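Week 3: Tax liens, tax levies, and why the mail matters

OK, picking up where we ran out of time. We'd gotten as far as the first notice, and Shadi Haddad asked a great question on the way out: does a lien mean they take your stuff? No! A lien is a claim. It sits on your property and waits (and it makes selling or refinancing a real headache). A levy is the actual taking, from a bank account or a paycheck. Please keep those two words apart on the quiz, I beg you.

Our practice client is Jaltside, a small shop that owes $600 in back sales tax. The owner, Lefteris, moved and never updated his address. Every notice went to the old place. He says he never got them, and he's telling the truth, and in most cases it won't help him much. Mailing to the last known address is usually enough.

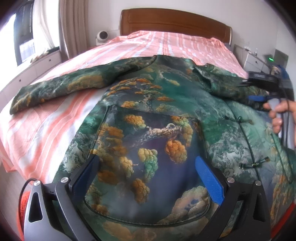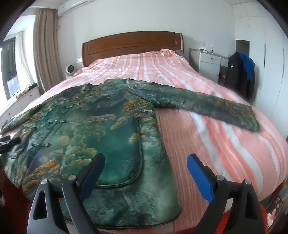

So what can he still do? Plenty, if he moves fast:

Call and ask for the full balance, with penalties and interest listed separately.
Ask about a payment plan before the levy date.
File any missing returns, even if he can't pay yet. I can't say this loudly enough!
Request a penalty waiver in writing and keep a copy.

A payment plan doesn't always lift the lien, by the way. Often the lien stays put until the last dollar is in, so ask.

For next time, read chapter 7 and do problem 8 (skip the part on partnerships, we'll get there). Evangelia has the spare copies of the notice packet if yours is missing pages.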